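4. Préparer la trousse de terrain

À faire avant d'installer quoi que ce soit au jardin. Le pluviomètre Kütt se monte en une matinée, à condition d'avoir tout sous la main. Sinon, allers-retours.

À réunir :
— le corps du pluviomètre et son entonnoir
— les deux colliers de mât
— la sonde de température et son câble
— niveau à bulle, clé de 8, chiffon doux
— le carnet de relevés Allix, un crayon (le stylo bave sous la pluie)

4.1 Vérifier l'auget. Le faire basculer du doigt, doucement. Il doit retomber d'un coup net, des deux cotés. S'il accroche, voir section 9.

4.2 Noter le numéro de série. Il est sous le socle, une fois fixé il devient illisible. Le recopier en première page du carnet.

4.3 Ranger la petite visserie dans une boîte à couvercle, avec poignée si possible. Au pied du mât, dans l'herbe, une vis perdue est perdue.

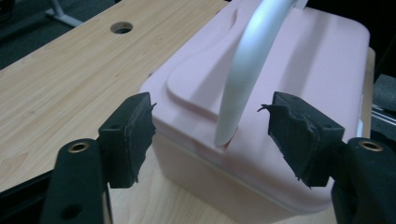

5. Choisir l'emplacement

5.1 Chercher un endroit dégagé. Règle simple : distance à l'obstacle = au moins deux fois sa hauteur. Haie, abri, mur du voisin, tout compte.

5.2 Éviter la terrasse. Les éclaboussures faussent la mesure par petites pluies. Pelouse rase, très bien.

5.3 Planter le mât. Profondeur 700 mm en terre ordinaire, davantage en terrain sableux. Tasser par couches. Attendre le lendemain avant de charger.

Attention : repérer les gaines enterrées AVANT de creuser. Arrosage, éclairage, portail. Les plans de la maison ne disent pas tout.

5.4 Contrôler l'aplomb sur deux faces. Un mât penché donne un auget penché, et des relevés trop bas toute l'année.

6. Monter le pluviomètre

6.1 Enfiler le collier bas, serrer à moitié.

6.2 Poser le socle, puis le collier haut. Ne pas forcer — le plastique du socle marque vite.

6.3 Mettre de niveau avec les trois molettes. Bulle au centre, puis serrage définitif. Revérifier après serrage, ça bouge toujours un peu.

6.4 Retirer la cale de transport de l'auget. Oubli le plus courant. Symptôme : zéro partout, même sous l'orage.

6.5 Brancher la sonde. Détrompeur vers le haut. Laisser une boucle d'égouttage sous le connecteur.

Note : longueur maxi du câble 2800 mm. Au-delà, prendre le répéteur Skulamlow, non fourni.

6.6 Poser l'entonnoir, un quart de tour. Clic.

7. Trier les pièces de rechange

7.1 Séparer par usage, pas par taille. Joints d'un côté, vis de l'autre, les filtres à part. Un casier à compartiments suffit.

7.2 Ne jamais mélanger joints neufs et joints déposés, ils se ressemblent trop.

7.3 Fermer et stocker au sec, hors gel. Les joints Nirnerberg durcissent au froid et fuient au printemps suivant.
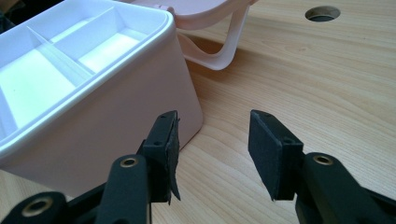 Remarque de Perrine, reçue via le formulaire : chez moi les joints avaient durci aussi dans une cave chauffée, au bout de deux hivers, alors je les change chaque mois de mars sans me poser de question.

Bonne habitude, on la reprend dans l'entretien ci-dessous.

8. Entretien

8.1 Chaque mois : vider l'entonnoir des feuilles, rincer le filtre à l'eau claire. Pas de savon, il laisse un film et l'eau perle au lieu de couler.

8.2 En mars : changer les joints, contrôler l'aplomb, resserer les colliers.

8.3 Test de débit, une fois par an. Verser 280 ml lentement dans l'entonnoir, comparer à la valeur du tableau B. Écart supérieur à la tolérance : réétalonner (section 10).

8.4 Avant les gelées : déposer l'entonnoir si l'appareil n'est pas chauffé. Remettre la cale. La noter dans le carnet, pour penser à l'enlever.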